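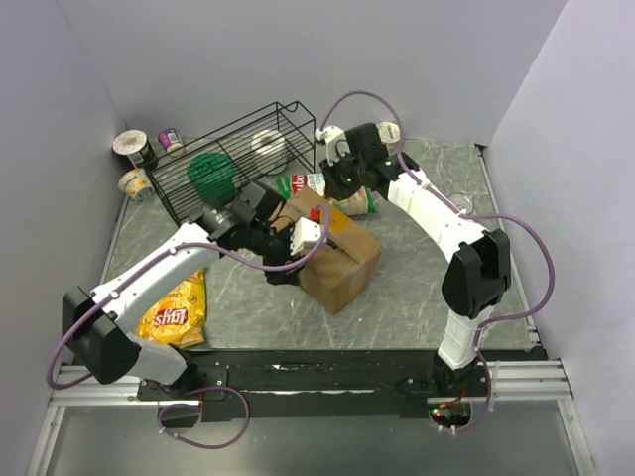 Eirini Vasilakis reckons the cable is the first thing to get right on any two-arm cell, and that she'd sooner spend a morning on clips than a week chasing a dropped connection. We've taken that to heart with the Pralmont bench cell.

## Pralmont two-arm bench cell

Two white-and-black arms, one enclosed worktop, and a purple cable you can follow by eye along each arm. We love that colour! Against the white links a snag or a tight bend shows up straight away, and the slack at the elbows lets the joints swing without tugging. The grippers work over everyday groceries – boxes, chip bags, a wire basket – so the wrists do a lot of small, fiddly turning.

### Looking after it

- Check the white clips and ties every 90 hours. Replace any that slide.
- Leave a loose loop near the base. Don't tie it flat.
- Power down before touching the board under the right arm.
- Nip up the base plate bolts after the first 38 hours, then at each service.
- Wipe the worktop with a damp cloth, never a sprayed one.
- Scuffs on the front beam are cosmetic, so leave them be.

### Spares

| Part | Code |
|---|---|
| Cable set, purple | Landley 300 |
| Clip and tie pack | Landley 439 |
| Wrist lead | Dranent W |

The wrist lead is a lovely quick job now, and you can do it with the arm still bolted down. Re-run the homing routine afterwards.

Page updated 28/07/2024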